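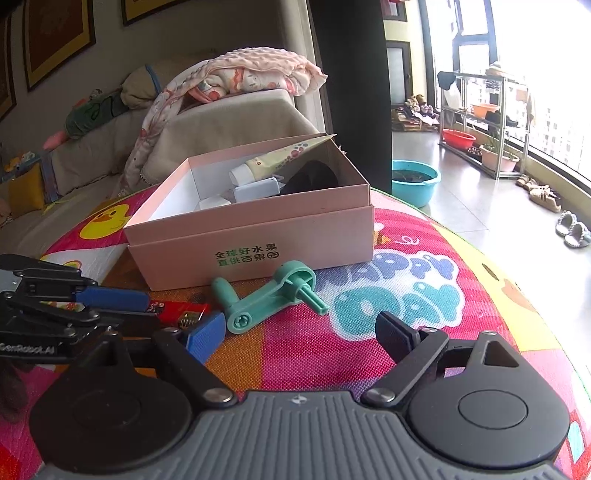 Home Courses Student Work Reports Contact

Supplier Scorecards at a Small Sheet Metal Shop

Project report, Operations and Purchasing II
Kalliopi Balaskas
Submitted 06/01/2021

1. Background

Lidbridge is a contract shop that cuts and bends steel and aluminum parts for makers of cabinets, racks and truck bodies. It buys coil-fed sheet from Vonmont and Tilahun, and zinc-plated hardware from Flirketska. Before this project the shop had no written way of comparing them. The purchasing manager, Gebhard Rainer, kept notes in a spiral binder and called the supplier when something went wrong.

My task was to build a simple scorecard from records the shop already had, and to see whether the scores matched what the purchasing office believed about each supplier.

2. Data

I used purchase orders and receiving slips. The receiving slips are paper and had to be typed in by hand, which took most of April. After removing duplicates and canceled orders I had 513 order lines. Of these, 289 had a receiving slip with a readable date and a signature. The rest were missing one or the other, mostly on hardware orders that went straight to the assembly benches without passing the dock.

I scored only the lines with complete slips. This is a weakness, and it affects Flirketska more than the two steel suppliers.

3. Method

Each line was scored on delivery date, quantity, and condition on arrival. Delivery counted as on time if the material came in on the promised date or the working day before. Early deliveries beyond that were marked as misses, since the shop has little floor space for sheet and early bundles end up in the aisle by the shear.

Quantity was harder. Steel is ordered by weight and received by weight, and mills are allowed a tolerance. I used the tolerance printed on each order. Hardware comes in boxes of up to 1,000 pieces and the shop does not count them, so I accepted the packing slip figure.

Condition was taken from the remarks column. Words such as "rust," "edge damage" or "wet wrap" were marked as a fault. A blank remark was marked as no fault, although it may only mean the receiver was busy.

I left price out. Mr. Rainer asked for this because prices moved so much during the period that any ranking would have shown when we bought more than whom we bought from.

4. Results

Vonmont had the best delivery record and very few remarks about condition. Tilahun was close behind on condition but was late more often, mainly on the heavier gauges. Flirketska scored well on what could be scored.

The purchasing office had expected Tilahun to come out on top. When I went back to the binder with Mr. Rainer, we found that Tilahun answers the phone quickly and usually warns the shop when a truck will be late. The scorecard has no place for that. He considers a late load with a warning much less of a problem than a late load without one - the schedule can be changed the day before, but not once the press brake is set up.

5. Changes made

I added a fourth column, "notice given," with a yes or no. The form now has 4 columns and fits on the back of the existing receiving slip. The dock started using it during my last two weeks. It is too early to report scores from it.

6. Remaining work

Hardware orders should be signed for at the dock before they go to the benches. The typed records are in a spreadsheet on the purchasing computer, with one tab per supplier. Whoever takes over should check the Tilahun tab first, where several order numbers were hard to read and are marked in yellow.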